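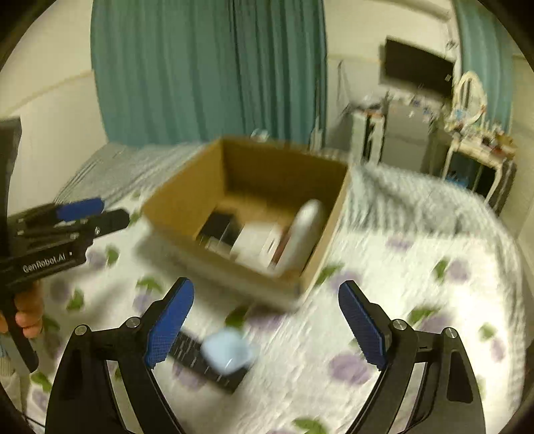

Small things keep vanishing off my bed. Is a box the answer?

Posted in Bedrooms and Storage

Uteck
My bed is where everything I own goes to be lost. Remote, chargers, little white boxes whose contents I no longer remember. The quilt has purple flowers all over it and swallows anything smaller than a shoe. I've started putting the lot in a cardboard box with the flaps off. Does this count as tidying, or have I just given the mess walls? I've got 2 drawers, both full, and no bedside table.

Cotitz
It counts. I did this for years. Put the flat boxes in first, standing in a row along the front, with the tall awkward thing at the side where it can lean. Leave a gap for whatever you use every night. If you have to dig for it, it'll be back in the quilt by Wednesday.

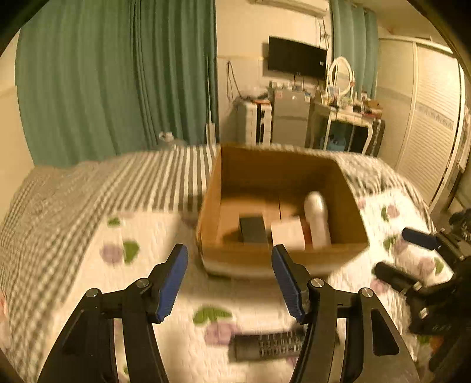
Boxes in a row, tall one on the right, remote in front of it.

Also, tape the seam underneath before you lift it. I learned that on the stairs.

Flusis
just get a bedside table

Namboodiri
Uteck says there isn't one, Flusis, and I assume there's a wall in the way. A shoe rack on its side does the job if you can spare the width of a pillow.

I'd keep the remote out of the box altogether. Mine went in "for now" in July and I watched one channel until the clocks changed. A strip of sticky-back Velcro on the headboard has held it ever since, and only looks slightly like a hospital.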